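Notebook, folding bench (sofa setup)
Saturday, started 9:40

Continuing from the page before. The question for this week is still the one I wrote in May on the inside cover: can the two-arm station do a household chore at a level that a normal person would accept, without somebody standing next to it? The chore is shirts on a sofa. We chose the sofa because in a real home the clean laundry does not land on a table. It lands where people sit.

What is different from last time: Rorel arms the same, Pinheiro policy retrained on the bigger set (3,000 episodes instead of 2,000). Gripper force limit is back to the default, I had lowered it and forgot to write it. Please write it if you change it. I lost most of a morning.

9:55. Warm up and zero. Left wrist needed two tries to find zero, the right one was fine.

10:20. Two red shirts with white parts, both on the same cushion, one for each arm. I put the two garments together on purpose, to see if the policy can keep them apart in its head. With one shirt alone it is already decent. The gray of the seat is kind for the cameras, and red on gray should be the easiest case we can give. If it fails here, I don't want to hear about black socks on a black blanket. 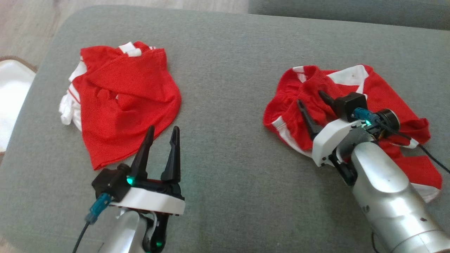 Easy for the cameras is not the same as easy for the fingers, was the remark in the shared log under this entry. It went on to say that a soft cushion gives way under the gripper, so the depth we plan for and the depth we get are two different things, and that the Holiser tests on a hard table tell us nothing about it.

I agree with the first half. For the second half I don't agree fully. The hard table told us that the pinch itself works when the cloth edge is where we think it is. So the remaining error must come from the surface or from finding the edge, and these two I can separate. I will do a run with a thin board under the cloth and the same policy. Put it on the list for next time.

10:50. Notes on the grasp, as I understand it today:

The approach is good. Both arms come down without fighting each other, and the stop distance between them is respected. Speed is slow, but I am not judging speed yet.

The pinch is the problem. When the policy goes for a hem, it often wants to take one layer and takes two. A person feels this at once between the thumb and the finger. Our fingers feel nothing, they only know how wide they are open and how much current the motor takes. One layer and two layers of a shirt look almost the same in the current. I plotted it and the two curves lie on top of each other except at the end.

Corner search is better than before the retraining. It now looks for the hem first and follows along it, where the old one jumped directly to whatever it believed was a shoulder.

11:15. Went through the wrist camera again, because the depth question from the log was bothering me. From the wrist you see much more of the room than you would think: the whole row of yellow back cushions, the curtains, the lamp. I was worried that the policy learned the room and not the shirt. The retraining set includes episodes with the cameras masked above the seat line, 89 of them. This is too few, in my opinion. The next set should have more, and also another sofa. 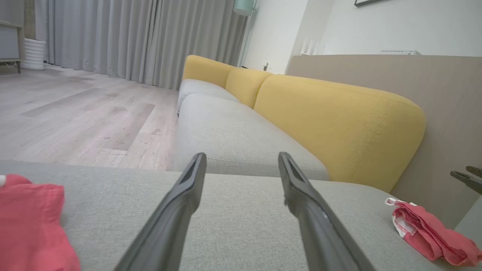 Can it do the chore yet?

12:05, written during lunch so it is more opinion than measurement.

My short answer is no for the sofa and nearly yes for the table. I try to be fair here. If I give the station a shirt already flat, on a hard surface, it makes a fold that I would put in my own drawer. If I give it the shirt as it comes from the basket, the folding is the small part of the job. The big part is to understand what the heap is: where is the neck, is a sleeve inside out, what is the front. I do this with my hands without looking, while I talk on the phone. The machine must do it by looking, and the important part is mostly under the other parts.

The shop-floor people at Zodance asked us for the same thing with cleaning rags, and I believe they will get it sooner. A rag has four corners and no opinion about which side is the front. They also don't mind if it is a little crooked. In the home everybody minds, even people who never fold anything.

There is also the matter of the watching. A chore is done by a machine when I can leave the room. If I must stay and free the gripper from a sleeve, then I have a second chore. So I want a new column in our sheet: how long could I have been away. At the moment we only record if the end state is good, and this number makes us look better than we are.

13:30. Back at the bench. Small labels and tags are a thing to look at. They are stiffer than the cloth and they stand up a little, so they could be a good landmark for the policy (a label tells you where a seam is). They could also be a trap if the fingers pinch the label and pull the whole garment by it. I looked for this in the training set and found that nobody annotated the labels at all. Episode 3,095 in the new numbering is the one to start with, for whoever does the annotation.

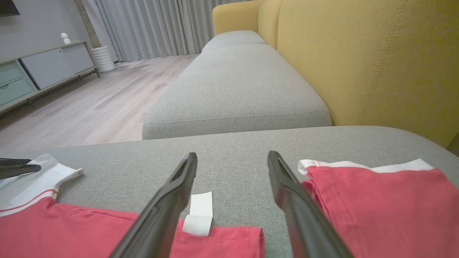

Wrist view, two red garments on the seat, white tag beside the left fingertip.

14:10. For next time:

Thin board under the cloth, same policy, same shirts.
Same again without board, but start height for the pinch a bit higher.
Add the column for time away.
Label annotation, at least for the shirts.
Ask Pinheiro if the masked episodes can be weighted more before we collect new ones.
Left wrist zero: check the cable first and only after this the software.

14:25. Arms parked, power off at the wall. The red shirts stay in the box with the others, please do not wash them before the board test, the cloth becomes softer and then I cannot compare.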